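The case against the January reset

By Despina Ilie
13/01/2023
20 comments

Every January I am told to become somebody else. The messages start before the tinsel is down. My bank wants me to have a money plan, my dentist wants me to have a mouth plan, and a company called Lesteo, from whom I once bought a lamp, wants me to have a "season of intention". I bought the lamp because I couldn't see the stairs.

I have nothing against people changing their habits. I gave up smoking one wet afternoon in my thirties and have been grateful ever since. What I doubt is the idea that a whole country should try to change at once, in the darkest and poorest month of the year, using things it has to buy.

Look at what is on sale. The Trundier planner costs more than a decent pair of gloves and gives you 70 prompts to fill in before you reach the first blank week. One of them asks what your future self would thank you for. Mine would thank me for the gloves. There is an app to go with it, which buzzes if you haven't written in the paper part, so that you now have two things to keep up with where before you had none.

Fanni Lengyel, who shares an office with me, bought hers last year and kept it up faithfully for three weeks. She showed me the pages. They were full of neat handwriting about drinking water. When I asked whether she had drunk more water she had to think, and then said she supposed she'd drunk it more deliberately.

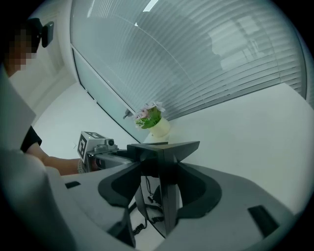 The trouble with measuring

The reset trade loves a number, and I am suspicious of most of them. My phone told me on the second of January that I had walked 1,152 steps, and suggested I could do better. I had spent that day painting a ceiling. My neck knew all about it. The phone, which had been on the windowsill, knew nothing, yet for a moment I felt told off by it and considered walking round the block in the dark with paint in my hair.

Numbers are easy to sell because they go up. You can put a number on a chart and the chart on a screen and charge a monthly fee for the screen. Patience with your mother doesn't go on a chart. Neither does learning to cook four things well, or finally getting the hang of parallel parking, and these are the sort of changes other people in your life might notice.

My friend Horațiu Toma disagrees with me on all of this and has asked me to say so. He logs his runs, his sleep and his spending, and he says the log is what gets him out of the door. I believe him. I'd only point out that he was a man who went running in the rain long before he owned the watch. The keen were always going to be fine. It's the rest of us who end up with the subscription.
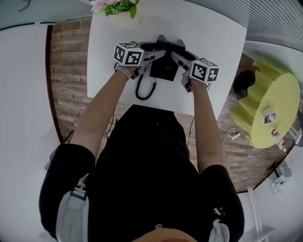 Hands busy, planner nowhere to be seen.

What the gym knows

Gyms have understood this for years. Nistor, the one near my flat, takes on so many new members in January that there is a queue for the lockers, and its joining offer runs for twelve months with no way out before then. I asked at the desk what would happen if everybody who had signed up came on the same evening. The young man laughed quite kindly and said they wouldn't.

I don't think he meant any harm by it. But a business that expects you to fail, and has set its prices to match, shouldn't also have "We believe in you" painted across the wall by the vending machine.

People tell me it's harmless, and that a bit of hope in a grim month can't hurt. Perhaps. I'd find that easier to swallow if the hope came free. I'd also like to know where it goes in the middle of the month, when the planner slides under the sofa and the person who bought it decides, again, that they are lazy. They may have been tired, or skint, or looking after a baby. The planner had no page for that.

My own plans for the month are small. I want to finish the ceiling, which needs another coat in one corner. I'd like to return a library book I've had since the autumn. I shall probably eat the last of the Nutwood biscuits, the ones in the tin with the squirrel on it, and I'll do it on the sofa without writing anything down. If I want to change something larger I'll wait until it's light at five o'clock, and see whether I still want to.

1,245 shares
20 comments

Recent in Opinion
Stop asking me to rate my parcel – Veronica Tănase
Who decided soup was a starter? – Glykeria Bakalis
In defence of the watch on my wrist – Horațiu Toma
The open-plan office has had long enough – Fanni Lengyel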